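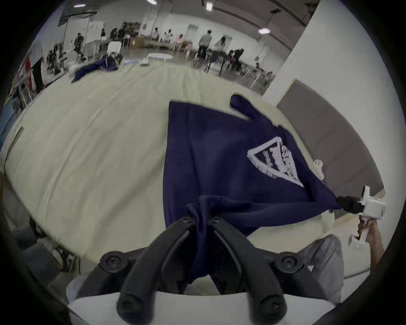 A navy sweatshirt held between two hand-held grippers during a Brallance session.

Brallance is a method for teaching robots to handle clothing from human demonstrations. It was developed at the Rezende laboratory by Janaína Coutinho and Sepehr Fallahi. A person works with a gripper in each hand, and a camera on the tool records the motion - no robot arm is needed at this stage. The recordings are then used to train a control policy for a two-armed robot.

The first data set, released in October, contains 645 demonstrations of folding and flattening. In tests by Siiri Kiiskinen, the trained policy folded 66 percent of garments it had not met before. Most failures came from the second grasp, when the cloth slipped or two layers were picked up together. Thick hoods and cuffs remain difficult. A later version adds 10 garment types.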